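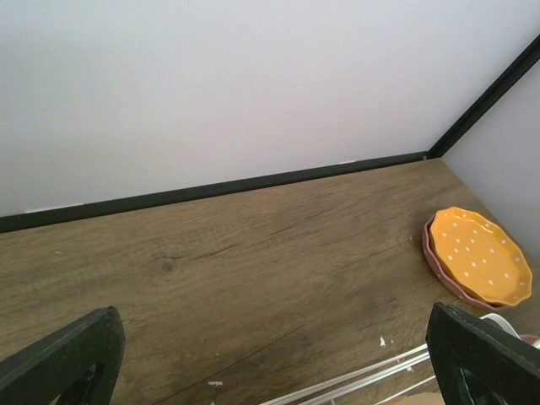
Wrist cam view, orange plate on the pink dish, fingers open.

Dish arm build, next installment. The arm is bolted to the bench in the shared shop and I've moved on to plates. Cups are fine now. Plates are a different job.

The wavy rims matter more than I expected. If a finger lands on a high part of the wave the grip holds. If it lands in a dip the plate turns a little as it lifts. I'm adding a rotation step before the close.

Stacked dishes are harder. The software kept treating the top two as one object. I relabeled 400 frames by hand last night and I'm retraining on those.

Parts so far: Kragh servos, a Mitell controller board, fingers printed on the shop printer. Running total is 1,289 dollars. I had hoped to stay under a thousand.

The fingers are scratched up along the edges. I'll print the next pair with a rubber pad slot. Hrefna Bergmann sent me her pad file, and it needs three millimeters taken off the back to fit mine.

Someone asked why the camera is on the wrist. I tried one overhead first and the arm blocked the plate every time it reached in. With the wrist view I can see both fingertips all the way down.

Still to do: strain relief on the camera cable, slower approach for the last few inches, a proper stop button within reach of the sink side.

Code goes up once I've cleaned out the hard-coded paths. Pad test is next, same two dishes.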